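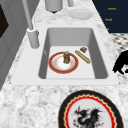
Chapter 6
Learning to Clear a Sink: Policies Trained in Simulation

Think about the last time you cleared a kitchen sink. You probably didn't plan it. You reached in, took whatever was easiest to get at, put it somewhere sensible, and reached in again. If a jar was standing on a plate, you took the jar first, and you didn't have to think about why. All of that is surprisingly hard to write down as a program, and this chapter is about what happens when we stop trying to write it down and let a robot learn it from demonstrations instead.

In Chapter 5 we worked with a single object on a flat table. The camera could see everything, the gripper could come from any side, and success was easy to define. A sink takes away all three comforts at once. The walls slope, so a gripper that comes in at the wrong angle hits the basin before it reaches the object. Things sit on other things. And a lot of the useful information is hidden from any one camera at any one moment. I love this problem, and I hope you will too by the time you get to the exercises!

The Minadton kitchen

Most of the experiments in this chapter use a simulated kitchen called Minadton, built by Tiburcio Quintero and Citlali Alvarado to study exactly this kind of task. It has a marble counter, a sink set into it, and a changing collection of dishes and food that can be placed in the basin or around it. A task is given as a short sentence, such as "move the jar from the plate to the counter," along with a starting layout. The policy gets camera images and joint positions, and it has to produce arm motions.

Quintero and Alvarado collected 2,000 demonstrations by having people steer the simulated arm by hand. After they threw out attempts where the arm got stuck or the operator gave up, 1,091 were left. That is a big cut, and we'll come back in Section 6.4 to whether it was a wise one. (A short preview: some of the discarded attempts contained beautiful recoveries, and a policy that has never seen a recovery is not going to invent one.) 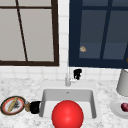 Figure 6.1. The Minadton kitchen, with a red sphere over the front of the sink. Dishes and food stand on the counter to either side of the basin.

Look at how much of the sink the sphere hides in Figure 6.1. A policy working from this one image has no view of the front lip of the basin, and it can't tell what might be on the part of the floor behind the sphere. It also has to deal with the white plate at the right, which runs out of the picture. People handle gaps like these by remembering what they saw a second ago, or by leaning over for a better look. The policies in Section 6.2 can do neither. They act on the current images only, and you'll see how far that gets them, which is farther than I expected when I first ran them.

What we measure

The test set has 173 layouts that never appear in training. For each one we record whether the task sentence was satisfied when time ran out. We also record whether anything else got moved along the way - a policy that delivers the jar but shoves the bread across the counter has done something, but you wouldn't want it in your kitchen.

We compare two methods. The first, Hultia, predicts one small arm motion at a time. The second, Azevedo, predicts a whole stretch of motion and then carries out the first part of it before predicting again. They use the same image encoder and the same demonstrations, so when their results differ we have a good chance of finding out why. Azevedo does better on stacked objects and Hultia does better when the target sits close to a wall. Before you read Section 6.3, try to guess the reason. Write your guess in the margin. Mine was wrong.

A word on simulation

Everything here happens inside a computer, and you should keep that in mind as you read the results. Contact between a plate and a basin floor is a hard thing to simulate well. Real plates slide and chatter in ways that ours don't. What simulation gives us in return is the freedom to replay the same starting layout as often as we like while changing one thing in the method, and for learning how these methods work that freedom is worth a lot. Section 6.5 takes up the move to real hardware.

Before you start

You will need the behavior cloning loss from Section 4.2 and the camera geometry from Section 3.1. If you plan to do the programming exercises, install the Skolimik toolkit first and run its short test script. Training the smallest Hultia model takes around 6 hours on a single graphics card, so start it in the evening and read Section 6.1 while it warms up.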